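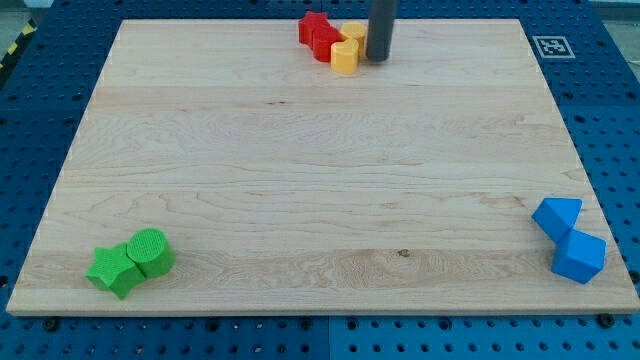

Hola, Gladys, va el informe del segundo semestre, un poco más largo que el anterior porque han pasado muchas cosas y porque me pediste que no me guardara las malas (luego no te quejes). Empiezo por el taller de Ñahui, que es donde el dinero de ustedes se nota más. Ya tenemos el banco de trabajo montado, con su superficie azul perforada, y encima de ella andan casi siempre los tableros de arce claro con los que el grupo de jóvenes está aprendiendo a hacer piezas pequeñas para vender en la feria. A mí me gusta mucho esa madera, con la veta fina y algún nudo medio escondido, aunque don Evaristo insiste en que con eucalipto nos saldría mejor de precio y seguramente tiene razón. Lo vamos a discutir cuando toque comprar otra vez.

Bueno, los números, que sé que es lo que miras primero. A la fecha, 5 de noviembre de 2018, tenemos 221 familias inscritas en el programa de crédito rotativo. La meta del convenio eran 312 para el cierre de diciembre y te digo desde ya que no llegamos. Podríamos inflar la lista apuntando a los que vinieron a una sola charla, como hacen otros, pero prefiero entregarte una cifra que aguante una visita. Las que faltan son casi todas de la parte alta, donde el camino estuvo cortado buena parte del invierno y donde además hay desconfianza por lo que pasó con la cooperativa anterior. Eso no se arregla con un afiche. Hay que subir, sentarse, tomar el mate que te ofrecen y volver a subir al mes siguiente.

El crédito en sí camina bien. Las familias están devolviendo casi siempre a tiempo, y las que se atrasaron avisaron antes, cosa que el año pasado no ocurría. El dinero se ha ido sobre todo en semilla de papa, en alambre para los cercos y en arreglar techos de corral. Hubo una señora, Ermelinda, que pidió para comprar una incubadora y ahora abastece de pollitos a medio valle. Yo había votado en contra de ese préstamo, lo confieso, me parecía arriesgado por los cortes de luz, y me tocó ir a pedirle disculpas (me regaló huevos, encima).

Con la gente de Zorton la cosa fue más complicada. Se suponía que nos iban a comprar la quinua directamente, sin pasar por los acopiadores, a un precio acordado antes de la siembra. Firmaron, vinieron, se tomaron fotos y en el momento de la cosecha quisieron bajar el precio alegando la humedad del grano. Estuvimos dos semanas de llamadas. Al final pagaron lo convenido por el primer lote y por el segundo se quedó en un término medio que no dejó contento a nadie. Para la próxima campaña queremos meter en el contrato quién mide la humedad, dónde y con qué aparato, y te agradecería muchísimo si la abogada de ustedes le pudiera dar una mirada al borrador, que te lo mando aparte.

También estamos conversando con Prukon, que es más chica y paga un poco menos, pero recoge en la comunidad misma. Eso para las familias de arriba vale oro, porque el flete se les come la ganancia. Todavía no hay nada firmado. Te cuento cuando haya.

Lo del riego. ¡Por fin terminamos el canal! Faltaba el último tramo, el que pasa por detrás de la escuela, y lo sacamos adelante en faenas comunales durante agosto y septiembre, con un frío tremendo. El material lo puso el proyecto y la mano de obra la comunidad, tal como estaba en el plan. Gastamos menos cemento del previsto y más tubería, así que en la hoja de gastos vas a ver un traspaso entre esas dos partidas. Está dentro de lo que permite el convenio, lo revisé, pero si necesitas una carta explicándolo me dices y te la hago. Con esa agua entran a riego 40 hectáreas que antes dependían solo de la lluvia. Falta ponerse de acuerdo en los turnos – hubo una asamblea bastante agitada, que duró hasta la noche – y para mí ese es el trabajo delicado de los próximos meses, más que la obra.

Las capacitaciones van así así. Las de manejo de suelos se llenaron y la gente pidió repetirlas. Las de contabilidad, en cambio, fueron un desastre de asistencia. Las pusimos en plena siembra, error nuestro, y el material venía escrito para personas con otra escolaridad. Lo estamos rehaciendo con ejemplos de aquí, cuentas de papas y de corderos, y las vamos a dar después de las fiestas, en quechua y en castellano.

El sistema Preltell, el de los mensajes con precios de mercado al celular, funciona cuando hay señal, o sea en la parte baja. Arriba no sirve de mucho. Lo que hacemos mientras tanto es que la radio comunal lea los precios temprano, antes de que la gente salga a la chacra, y eso ha tenido una acogida que yo no me esperaba. Ya nos reclaman si un día no salen. Me gustaría pasar una parte del presupuesto de Preltell a pagarle algo a la radio, que hasta ahora lo hace gratis. ¿Se puede? Es poca plata.

Sobre el equipo, te debo una noticia que ya te adelanté por teléfono. Nos quedamos sin uno de los dos técnicos de campo en julio, se fue a trabajar a la mina y quién lo culpa, con lo que pagan. Estuvimos hasta octubre con uno solo y eso explica parte del retraso en las inscripciones. La persona nueva es de la zona, conoce a las familias y maneja moto, que para nosotros es requisito.

Lo que queda hasta diciembre: cerrar el reglamento de los turnos de agua, subir por lo menos 2 veces más a la parte alta, tener la respuesta de Prukon y llevar las piezas del taller a la feria de fin de año. Los chicos están nerviosísimos con eso. Quieren poner el nombre de Ñahui grabado en cada una y todavía discuten el tipo de letra.

Los recibos van en el sobre que sale con el bus, ordenados por mes. Falta el de la ferretería de septiembre, que me prometieron para esta semana. Apenas lo tenga te lo escaneo.

Un abrazo grande, y avísame con tiempo si al final vienes, para tenerte cuarto.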